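Screw-leg stool

A screw-leg stool is a small plastic seat or side table sold flat and put together by hand, without tools. Each leg ends in a thread that turns into a round socket at a corner of the top. It's a wonderfully simple idea – the whole stool packs down into a slim box and goes together in minutes! The Marras company's Mostura model, a favorite in student rooms, comes in 3 colors and weighs just 600 grams.

Assembly nearly always starts with the top laid upside down on a cloth, which protects the finish and keeps small parts from rolling away.

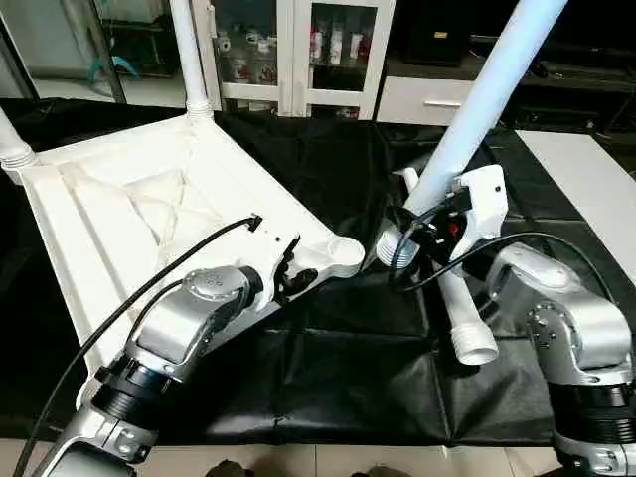 Upturned white top with ribbed underside, and a threaded leg pointed toward an open corner socket.

The underside is the clever part. Molded ribs stiffen the thin plastic, and diagonal ribs are often added in an X across the middle. Legs are started by hand and turned until snug; a crossed thread should be backed out and begun again. Some versions use stacked leg segments, so the same top can serve as a low footstool or a taller plant stand.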